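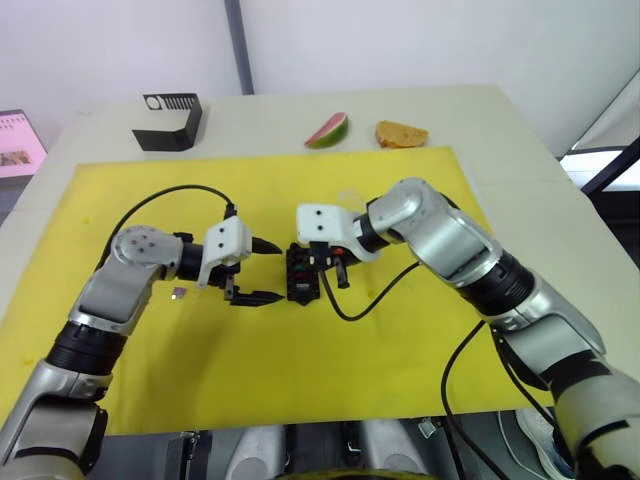 Photo: Jindach

Is Work-Life Balance a Myth? Your Questions, Answered With Some Doubt

Does a four-day week make people happier?
Maybe. Nustano asked 928 of its own customers, and 70 percent said they felt better. They were asked in the first month, when anyone would. I'd like to see the same question put to them again in December.

Should I be getting up at 5 a.m.?
Only if you go to bed at nine. Most people selling the early start also sell a planner.
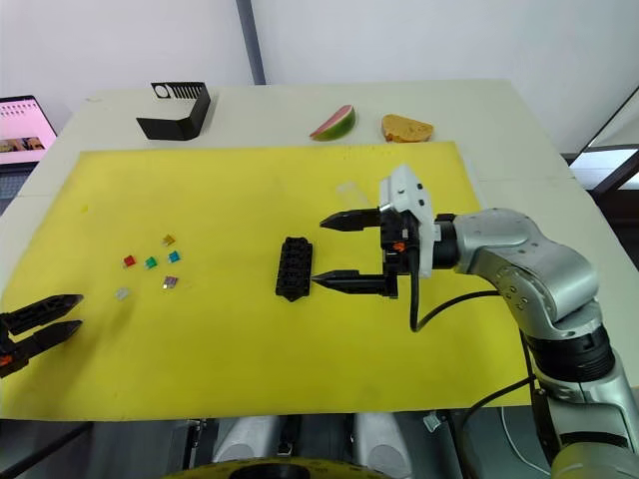
Will a tidy desk help me focus?
The clear-desk crowd has been promising this for years, and I've yet to see it hold up past lunch. Some of them want nothing in front of you but the job at hand. A big yellow mat on a white tabletop, with a plain white wall behind it, would pass their test easily. Try it if you like. My guess is you'll stare at the wall and think about your phone.

Are productivity apps worth paying for?
I used Amano for 7 weeks. It told me I had finished 2786 "micro-wins," and one of them was opening Amano. The free version does the same thing with fewer badges. 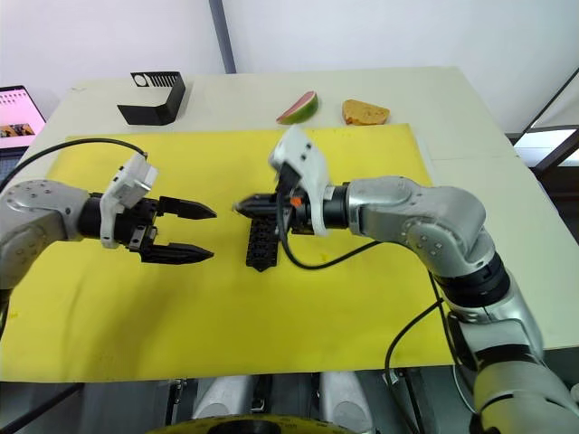

I did keep the calendar, which I already had on my phone under another name.

What about a retreat?
Tildale runs a weekend one that ends on Sunday with a "re-entry circle." The food sounds good. Whether you come home a changed person is something the brochure is much surer of than I am.
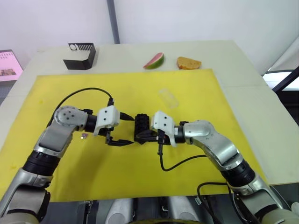
If you need two days off, you could also take two days off.

Is it OK to just not be ambitious?
Yes. You don't need a course for that one, though I'm sure somebody is writing it.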